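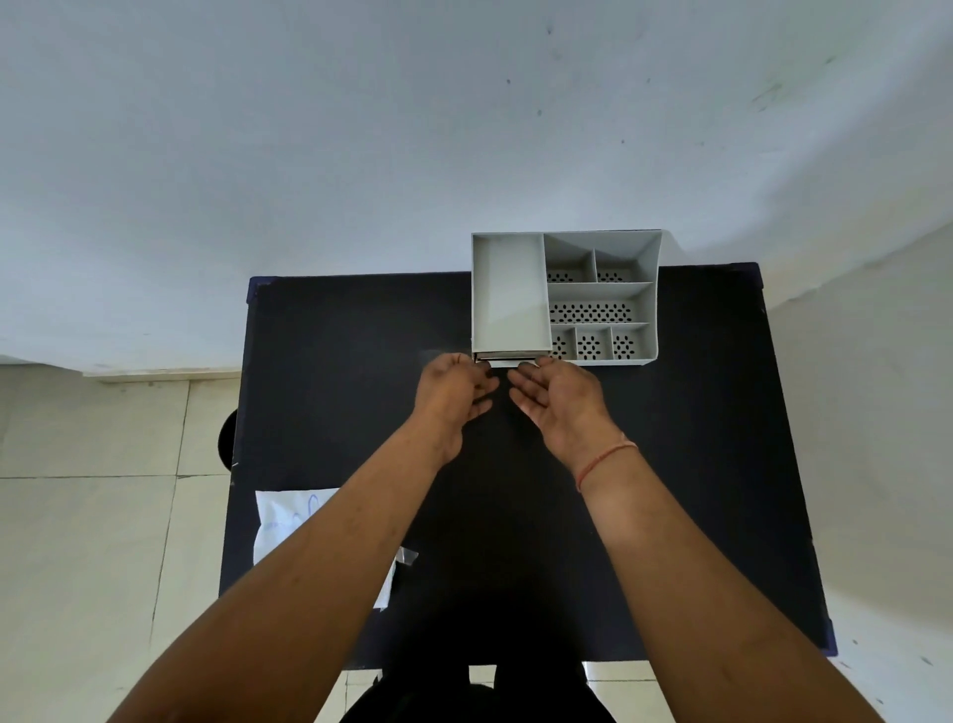 Dark desk, grey organiser, white wall.

Thread on the pump house series, as several people have asked how it was put together. It's long. Mute if you don't care about brick sheds.

The subject is the small pumping stations along the Jevano drain. They lift water from the field ditches into the main channel so the land stays farmable. Most are single-storey, brick or concrete, with a pitched roof and a metal door. A few are only a steel box on a slab.

I started in August two summers ago, with no plan beyond walking the bank. The first picture I kept was of the one by the lane bridge, the station with the bricked-up window and the elder growing out of the gutter.

After that I went back for the rest. The drain has a maintenance track for most of its length, and where it doesn't there's a public footpath on the opposite bank. I didn't go inside any compound. Every picture is from the path or the road.

Camera: an old medium format folder with a fixed lens. Nothing special. It closes flat, fits in a coat, and weighs less than my lunch. The shutter is a bit slow at the top speed, so I use the middle ones.

Film: 400 speed black and white, all from the same maker, all developed the same way. I wanted the prints to sit next to each other without one looking as if it had come from somebody else's project.

Light: overcast, every time. I tried sun in the first month and the shadows from the roof edges did more work than the buildings did. If it was bright when I got there I walked the bank and went home.

Overcast also means you can shoot at midday, which suits me. Most of these were taken between eleven and three. I know people get up at five for this sort of thing. I didn't.

Position: straight on to the longest wall, tripod at chest height, door visible where possible. I broke that for three stations where a straight view would have meant standing in the water. Those are taken from the corner and you can tell.

Horizon goes a third of the way up. The land is so flat that it's the same in every picture if you're careful, and on a wall it makes a line through the whole row. That was Bheki Nel's suggestion. He looked at the first contact sheets and drew across them with a pencil and a ruler.

I was annoyed at the time because it meant redoing the first winter's work. He was right. I redid it.

Total exposures over the two years: 1,188. That includes duplicates, bracketing, and one whole roll with the bellows leaking. The leak was a pinhole in a fold. I fixed it with black liquid rubber and it has held.

Edit. I made small work prints of everything usable, left them in a shoe box for a month, then sorted them on the floor. First pass is quick: focus, level, anything silly in the sky. Second pass is slow and I did it over several weekends.

I got it down to 76. That was the set I showed people. It was too many for a wall and too few for a full record of the drain, and everyone who saw it said one or other of those things.

Remedios Ocampo edited the final sequence. She has done picture editing for walking magazines for years and she is fast. She put them in order from the top of the drain to the outfall, then took out every one that repeated the picture before it.

Her other rule was that the reader should never be unsure which way the water is going. So where there's an outlet pipe visible it's always on the same side. No negatives were flipped. I went back and shot a few from the other bank.

We disagreed about one. It's the Cimaver station, the concrete one with the external stair. I think it's the best building on the drain and she thinks it belongs in a different series, as it's so much bigger than the others. It's in. It comes last but one.

Somebody asked about the history. I'm not the person for it. What I know is on the date stones and the makers' plates, where those are readable from outside. Several stations have been rebuilt on old footings and you can see the change in the brick a foot or so above the ground.

The older ones would have held a steam engine, then diesel, and most are electric now. You can often read this on the outside: a chimney stub, a patched hole for an exhaust, then a cable coming in off a pole. I found I was photographing the patches more and more.

Printing. I can print at home up to a modest size, but for the wall I wanted larger and I don't have the sink for it. Brikero made the exhibition prints from my scans. Matt paper, wide white border, no toning.

First proofs came back too dark. My fault. I'd been judging them on a screen turned up far too bright. Turned it down, compared it with a print under a window, re-sent the files, and the second lot were fine.

If you're sending files out for the first time, pay for small proofs. Put three pictures on each one: your lightest, your darkest, and one ordinary grey one. The grey one tells you most.
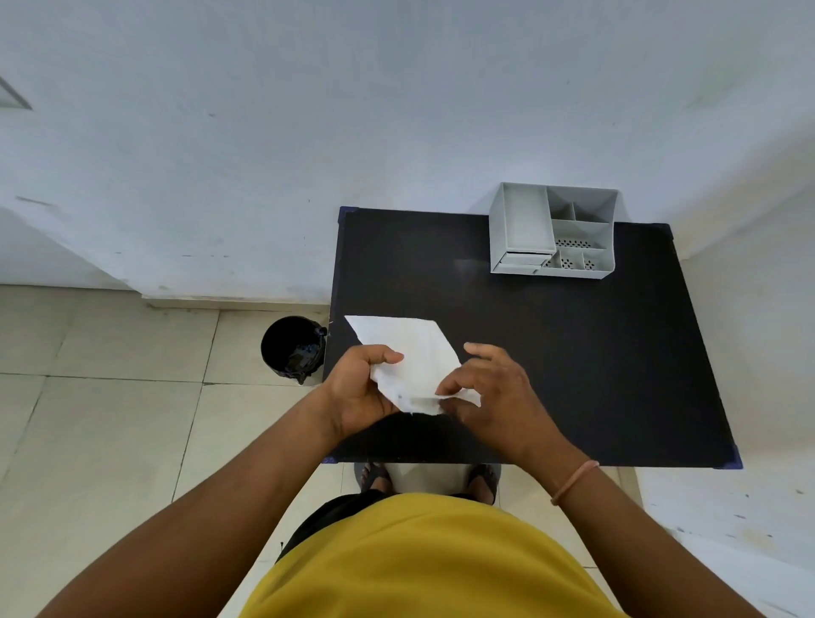 At the desk with a sheet of white paper.

Captions. I wrote long ones first, with the weather and what I'd had for lunch, and then cut them all to the name of the station and the nearest road. A few stations have no name that I could find. Those have a road only.

I had one name wrong for a year. A farmer stopped on the track, asked what I was doing, looked at a work print and told me I had two stations swapped round. He was very polite about it. Both captions have been corrected.

On being asked what you're doing: it happens a lot. Tripod by a utility building, fair enough. I carry a few small prints in an envelope and show them. That settled it every time. Most people wanted to tell me about a flood.

I did write some of the flood stories down. They aren't in the show. I didn't record them properly and I don't want to put words on a wall that somebody said to me over a gate in the wind. If I do a book, I'll go back and ask.

The show. It's at the Espinoza, upstairs room, which has one long wall and a short one. The full sequence goes along the long wall in a single row. The Cimaver print has the short wall to itself, so in the end Remedios and I both got what we wanted.

Frames are plain ash, no mount, the border does that job. Bheki cut and joined them in his garage and I sanded and waxed. We got two corners wrong and remade them.

Hanging in a single row means hanging to the horizon line and ignoring the tops of the frames. Since all the prints are one size it comes to the same thing, apart from the three corner views, where I had to drop the print slightly within the border. I measured from the floor first and the floor isn't level. Measure from a stretched string.

Labels are small and sit underneath, left-hand side. There's a map by the door with the stations marked. I drew it by hand and it's not to scale, so please don't walk by it.

Costs, as someone always asks. Film and chemicals were the biggest part, then the prints, then petrol. The frames were cheap because of the garage. I haven't made the money back and didn't expect to.

Things I'd change. I'd start with the string and the pencil line. I'd write down the station name at the time and stop trusting my memory. I'd take a spare cable release, as I lost one in the reeds near the outfall and had to use the self-timer for the rest of that day.

I'd also photograph the backs. I have almost nothing of the water side, where the screens and the weed rakes are, and that's where the work gets done. It would need a boat or a very long lens.

Replies to a few messages. No, not for sale singly at the moment. Yes, you can use them for a school project, just put my name on it. No, I won't give out the exact spot of the one with the owl box.

The room is up a flight of stairs and there's no lift. I've asked for a folder of small prints to be kept at the front desk downstairs, in the same order as the wall, with the captions in large type. Ask for it if you don't see it.

I'm there most afternoons from 2 if you want to talk about bellows repair.

Next job is the sluices on the same drain. I've done one roll so far and it rained on most of it.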